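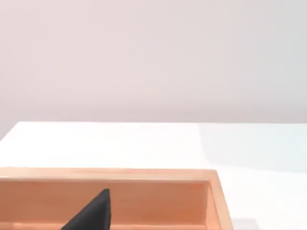

Open day talk, notes for the 11 o'clock and the 2 o'clock

Last updated: 23rd February

Opening (take your time, people will still be finding chairs)

Good morning, everyone, and thank you for coming all the way out to Rampersad. I know the signs from the highway leave a bit to be desired, and if you ended up at the loading dock first, you're in very good company, I did the same thing on my first day. There's tea and coffee along the back, and please do help yourselves while I'm talking, it won't put me off in the least.

(Say hello to the school group if they're here. Ask who has come from furthest away.)

We have 40 minutes together. I'll talk for the first half, then we'll walk over to the demonstration floor, and there will be plenty of time at the end for questions. If something is bothering you before then, put your hand up. I'd much sooner stop and go back over a thing than have you sit there puzzling over it.

What we do in this building

Tullico started out making fittings for libraries and archives: trolleys, returns bins, that sort of thing. It was a small outfit, and for years it was a happy one with not a motor in sight. The robots came along because our customers kept telling us the same story. Their staff loved the people side of the job and the collections side of the job, and they were worn out by the hours of picking something up here and putting it down there.

So the project we're showing you today, which we call Prundero, is about the picking up and putting down. Two arms, a hand on the end of each, a table, a tray and a shelf. I'll be the first to admit it doesn't look like much when you write it on a slide, and my own family were a little underwhelmed when I described it over dinner.

(Pause here. Let the slide sit for a bit.)

Why a book is hard

I'd like you all to try something for me. There should be a book on every second seat, so share with your neighbour. Lay it flat on your lap or on the floor, and pick it up with one hand. Now do it again, slowly, and pay attention to what your thumb is up to.

(Give them a good minute. It gets noisy, that's fine.)

Most of you will have done a little slide or a tilt first, to get a finger or a thumb under the edge. You've done it so many times that you've stopped noticing. A closed book lying flat on a table gives you hardly anything to hold. The cover is smooth, it's wide, and the only bit you can really get hold of is the edge, where the pages are. And if you pinch too hard at the wrong corner you can crease a cover that somebody cares about very much.
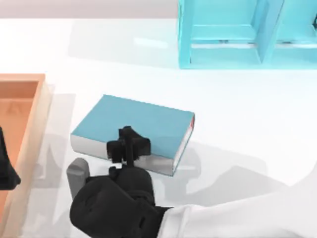 Our hand has to work out the same business from scratch. Fingers over the top, thumb in front, and then the question of how much to squeeze. When we started in October we were being far too gentle, and we spent a good many afternoons watching the fingers skate across a cover and close on nothing. Then we went too far the other way for a while. I still feel bad about one of the atlases.

Practising on the computer first

Before we try anything new on the real arms, we run it in simulation. It's a bit like a flight simulator, only for tabletops. The table is white, the wall is plain, the tray is orange and the shelf is a lovely bright turquoise colour, and everything in there has a size and a weight that we can change as we please. If a simulated book lands on the simulated floor, we press a key and start over, and the only thing damaged is our pride.

For today's work we set up 400 practice runs, with the book turned a different way in each. We vary the angle because people never put a book down straight, do they? Have a look at your own kitchen table when you get home.

(If someone asks about the software: we use Rarkex, which handles the physics and draws the pictures. Don't go into the licensing, it took up ten minutes last time and we never got to the floor.)

One thing I've come to enjoy is how much you learn from the shadows. You see a shadow of the hand fall across the table and it tells you how the light has been set up. The first versions had no shadows whatsoever, and our visitors found it hard to judge where anything was sitting.

Going over to the floor

In a moment we'll head through the double doors. We go in groups of 20, please, and there's a yellow line that I'll ask you to stay behind. There are 4 screens, so don't feel you need to crowd around the first one. Little ones can come right up to the line and sit down.

The arms do move more slowly than people expect. Be patient with them, and feel free to cheer when something goes well, the team over there gets very few cheers in an ordinary week.

(Collect the books before they leave the room. Count on losing a few minutes at the doors. Washrooms are on the left, and remind the 2 o'clock group that the parking lot gate closes early.)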